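Stutier Rail reopens Drester branch line after bridge repair

20 July 2019 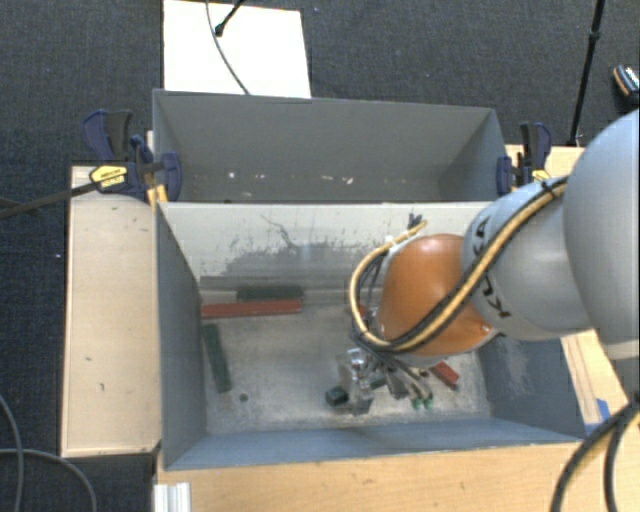
Freight trains are again permitted on the Drester branch after Stutier Rail completed the repair of the bridge at Ement. The line was closed during 2 weeks, and 294 metres of track were replaced on both sides of the bridge.

"We thank the residents of Ement for their patience," the company says in a statement. Trains will run at reduced speed until September. The Lakatos Road level crossing is open for cars and trucks up to 3 tonnes.

Filed under: Rail, Regional News

Comments

gravelroad: Finally. The detour was killing my tires.

M.T.: What about the whistle at night? Any change?

ementmom: Thanks to the crews, they worked in awful heat.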